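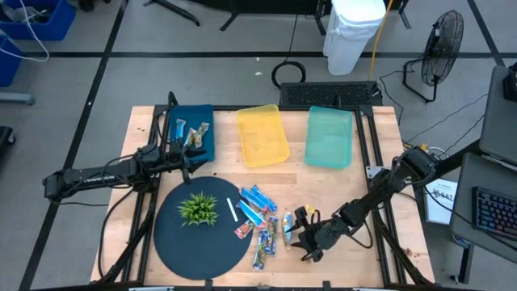

How to Sort a Snack Stash with Three Shallow Bins

23 Aug 2026
By Theophilus Dogbe

If your snack drawer is anything like mine used to be, there's a layer of granola bars on top, a layer of crackers under that, and then a sort of fossil bed of little wrapped things that came home from trips and lunch boxes and never got eaten. I love sorting this stuff out. It takes me 13 minutes now (the first time was most of an afternoon!) and the whole system is three bins, a table and a mat.

What you need

Three shallow bins in three different colors. Shallow is the part I'd insist on. In a deep basket the small packages sink and you're back to digging, but in a shallow one everything lies in a single layer and you can see it from across the kitchen. I use navy, yellow and teal. The yellow and teal are see-through, so I can tell when they're getting low even from the shelf below.

A clear tabletop. Wood is nice, and a light color helps you spot the tiny stuff.

A big round mat or placemat in something dark. This is where you pile the things you haven't dealt with yet. Bright wrappers show up beautifully on dark slate gray, and having a pile zone keeps the unsorted packages from creeping back in with the sorted ones. I like a little spiky green plant on mine too, purely for the pleasure of it.

A marker and some removable tape for labels.

Step 1: Line up the bins first

Put all three in a row along the back of the table before you open a single drawer. You want to be reaching forward to drop things in, with nothing in the way at the front. Don't fuss if one of them sits a bit crooked. You can straighten up at the end.

Step 2: Decide what each color means

Pick something your household will remember. Ours goes like this:

Navy is for bars and anything else that works as breakfast in the car.
Yellow is for salty things, crackers, pretzels, nuts.
Teal is for sweets, including hard candy and the little cookies you get with coffee.

I tried sorting by expiration date once, a bin per month, and it lasted until the following February. Nobody in my house has ever opened a cupboard wanting "something from April." They want something crunchy. Sort by craving and check the dates as you go.

Step 3: Tip everything onto the mat

Everything! Drawer, lunch bags, the pocket of the winter coat, the glove compartment if you're feeling brave. My biggest haul ever was 296 pieces, after we cleared out my aunt's pantry in Kakdale, and I had to do it in batches. If yours spills past the edge of the mat that's fine, just leave yourself some open wood between the pile and the bins.

Step 4: One bin at a time

Go through the pile for navy and pick out only what belongs there. Then do yellow, then teal. I know it sounds slower than picking up each package and deciding where it goes, but your eyes get into a rhythm when they're hunting for one kind of thing, and the other two bins can sit there empty until you get to them.

Lay the long, narrow packages lengthwise, front to back. Small squarish ones can go in the gaps. Clear wrappers are the sneaky ones, so put those on top or at the side where you'll notice them.

Step 5: Check as you drop

Turn each package over before it goes in. You're looking for the date, a split seam or a hole. Squeeze it gently if the wrapper is sealed with air inside; it should push back a little. Anything that fails goes straight in the trash. If you can't find a date and you can't remember buying it, let it go.

Step 6: Deal with the leftovers

There will be a few things that don't fit any color. Tea bags, a stray soup packet, wooden stirrers. Give them a jar by the kettle. Please don't start a fourth bin called "misc," I did that and it ate the other three.

Step 7: Label and shelve

Tape a label on the short end of each bin, the end that faces out. Write it big. Then slide them onto a shelf that the shortest snacker in the house can reach. Mine hold 56 bars and packets between them when they're comfortably full, and that's my signal to stop buying.

Keeping it going

New groceries get unpacked straight into the bins, older packages moved to the front. I redo the full sort every 2 months with the radio on. Wipe the bins out while they're empty, a damp cloth is plenty, and let them dry before anything goes back in. Crumbs love the corners, so run a cotton swab along those if you've had a cracker accident.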